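Workshop Notebook, Ghumman Building Services
Entry: September 7, 2018
Entered by: Shoaib Memon
Subject: Slow loss of water on the cold supply, Steller House

Purpose of this entry

The quarterly meter reading for Steller House showed overnight consumption at a time when the building is closed and locked. This entry records what was checked, in what order, and what was found, so that the next person assigned to the building does not have to repeat the work. It also sets out a procedure for overnight loss checks, to replace the short note entered in April. That note assumed a single isolating valve per floor, and the Steller House drawings show otherwise.

Background

Steller House has a single incoming main at the basement level, a Zuvville meter immediately downstream of the stop valve, and two risers. The east riser serves the offices and the kitchenettes. The west riser serves the washrooms and the cleaners' sink on each floor. There are three floors above the basement. The hot water is produced locally on each floor by small electric heaters and was left out of the test by closing the feed valve to each heater.

The tenant had reported no damp, no staining, and no unusual noise. The basement slab was inspected with a hand lamp along the full length of the main and no standing water was observed. Loss to ground outside the building was considered unlikely, as the meter is inside and the pipe is visible from the meter to the foot of both risers.

Method

The stop valve was left open and the meter register was read at the start and end of each period. Each period was 18 minutes, with every tap closed and the heater feeds shut. Readings were written on the sheet at the meter and copied here the same evening.

Period one, both risers open: the register moved 8 liters.
Period two, west riser closed: the register did not move.
Period three, east riser closed, west riser open: the register moved 8 liters.

The east riser was therefore cleared and no further work was done on it. The agreement between periods one and three is close enough that I have treated the loss as steady, although a longer test would be needed to state this with confidence.

The branch valves on the west riser were then closed one floor at a time, beginning at the top. Closing the third floor made no difference. Closing the second floor stopped the register. The first floor branch was left open throughout and was later tested by itself for completeness, with no movement.

Note on the branch valves: the second floor valve is stiff and requires two full turns past the point at which it feels closed. Anyone who stops early will obtain a false result. I did so on the first attempt and lost the better part of an hour. The handle should be marked with paint at the fully closed position. The third floor valve is of a different pattern (quarter turn) and presents no difficulty.

Locating the loss on the branch

The second floor branch serves the washroom and the cleaners' sink behind it. The exposed joints were wiped with dry paper, left for a while, and wiped again. The paper came away dry at each joint except the compression fitting under the cleaners' sink, where there was a faint mark. The nut was taken up by an eighth of a turn and the mark did not return. A weep of this size cannot account for the figure recorded at the meter, and I did not stop there.

Attention then turned to fixtures that discharge directly to the drain. Water lost in this way leaves no trace on the floor or the ceiling below, and the only evidence is at the meter or in the bowl. The usual cause is a worn seal at the outlet valve in the tank, or a fill valve that does not close and allows the tank to run into its overflow. Either can continue for months without comment from the occupants, particularly in a building where the extractor fan covers the sound.

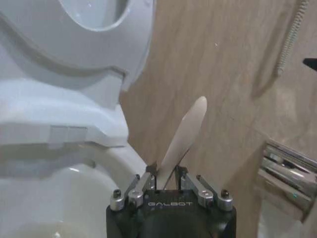

Dye check procedure

The following is proposed as the standing procedure. It is suitable for one person and needs no special tools.

1. Confirm with the tenant that the washroom will be out of use for the full period. Hang the sign on the outside of the door.

2. Lift the tank cover and set it flat on a folded cloth on the floor. Covers have been broken by being stood on edge against the wall.

3. Note the water level against the mark inside the tank. If the level stands at the lip of the overflow, the fill valve is at fault and should be adjusted before anything else is done.

4. Add one Tralasex dye tablet to the tank. Do not flush. Replace the cover loosely.

5. Wait the full period given in the job sheet. Do not use the cleaners' sink during this time.

6. Inspect the bowl with a lamp. Color at the back of the bowl indicates that water is passing the outlet seal.

7. Flush twice to clear the dye and record the result, including a negative result. An empty box on the sheet has been read as a pass on past jobs.

8. Where the seal is replaced, repeat the check from step 3 before leaving.

Result at Steller House

Dye was seen in the bowl on the second floor at the end of the waiting period. The fill valve was closing properly and the level stood below the overflow. On draining the tank, the outlet seal was found to be hard and slightly cupped on one side, with a deposit of scale on the seat beneath it. The scale was removed with a plastic scraper and the seat was wiped clean. A new seal was fitted from van stock.

The dye check was repeated and was negative. The branch valve was opened and a further 18 minute period was run at the meter with both risers open. The register did not move.

The heater feeds were reopened on all floors and each heater was bled at the nearest hot tap before being switched on. The first floor heater took noticeably longer than the others to clear of air. This is recorded only in case the tenant reports spluttering at that tap.

Materials used

One outlet seal, Tralasex dye tablets (3), dry paper, scraper. The van now holds 2 seals of this size and should be restocked before the next visit to a building of similar age.

Matters outstanding

The second floor branch valve should be repacked or replaced. It does close, but I would not wish to depend on it in an emergency — a tenant would certainly take it to be shut when it was not.

The riser drawing held in the office shows the cleaners' sink on the second floor fed from the east riser. This is incorrect. I have corrected the workshop copy in red and the office copy should be amended to match.

The compression fitting under the same sink should be looked at again on the next visit. Further tightening is not advised. If the mark has returned, the olive should be renewed.

The tenant has been asked to send an evening and a morning meter reading for eight consecutive nights. The readings are to be pasted in on the facing page when they arrive, and the job sheet should stay open until then.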